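Notebook, wrist tracking kit on trial
Wednesday, February
Written by: Wanting Yu

Continue from last entry. The trial kit from Prumus is with us until the end of the month, so I try to write down everything while I still remember it. Shetty needs a clear answer from us, buy or send back, and I prefer the answer comes from this notebook and not from the brochure.

What is in the kit

Two cubes with printed markers on the faces, one for each wrist, with straps and cables. The software is called Esudari and it gives the pose of each cube against time. We want to use these poses as hand paths for teaching the two-arm platform to move furniture. The quote is for the basic licence only. The finger add-on is extra and I did not ask for the price yet.

Morning, 9:20

Installed Esudari on the old workstation. The installer asked two times for the same licence key, and the second time it did not accept a space at the end. I lost half an hour on this. If you copy the key from the email, delete the space.

Calibration took three tries. First try stopped at the step "rotate the wrist slowly", I think I was too fast. Second try finished but left and right were exchanged in the viewer. For the third try I restarted the program and put on the left cube first. The manual does not say that the order is important. I have to ask Prumus.

Straps

The straps go around the hand. On the first fitting I made the right one too tight and after the calibration I had a mark on the skin. On the second fitting it was more comfortable, but when I turned the palm up the cube moved a little. There is no scale on the strap, so each person will fit it differently every time. I would like a printed line or numbers on it.

Chair task, 14:10

Task is simple: take the office chair with both hands at the top of the back, bring it to the round table, let go, step back. I chose it as the first task because both hands hold the same stiff object, so the distance between the two cubes should stay almost the same during the whole push. It is a cheap check of the tracking and we need no second system for it.

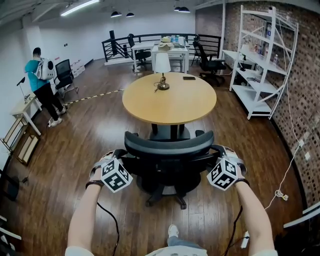 Results of chair task

Did 42 runs. Esudari marked 8 of them as "low confidence", the other ones passed. I opened all the marked ones in the viewer. In most of them the loss is at the end, when I let go of the chair and the arms go down. For our purpose the end is less important than the grip and the push, but I do not want to throw away a full run for this. There should be a way to cut the run and keep the good part. I did not find it in the menu.

Distance between the cubes: steady in the straight push, and less steady when I turn the chair. Maybe the tracking, maybe my own wrists, because I change the grip a bit in the turn. I can't separate these two from today's data. Next time I will do the turn very slowly, and also one time with the elbows close to the body.

One full export gave 1364 frames for one run, and the time column had no gaps. This is better than what we had with the Jostance gloves last year, where we had to repair the time column by hand. The gloves were lighter, though, and they had no cable at all.

Cables

This is my main complaint. Each device has its cable, and the cable hangs free when you work. I was thinking about it all the time, and I believe it changes how I move the right arm. For a chair it is acceptable. For a box from the floor or anything with a lid I would not accept it. Prumus wrote in an email that clips for the sleeve exist, but they were not in our kit. With short sleeves I am not sure where a clip should go.

Support

I sent two questions before lunch. One answer came at 16:40, polite and correct, about the export format. The question about exchanged left and right is still open.

To do

- Repeat calibration with right cube first, to see if the exchange comes back
- Slow turn, then turn with elbows in
- Ask for the sleeve clips and the price of the finger add-on
- Leave the kit on for 180 minutes with no restart and see if the pose drifts
- Somebody else should wear it, my hands are small and this may explain the strap problem

My opinion for now: the data is good enough for the furniture tasks and the export is clean. I would not sign before we have tried the clips. The raw files are in the shared folder, the low confidence runs are in their own subfolder, please do not delete them.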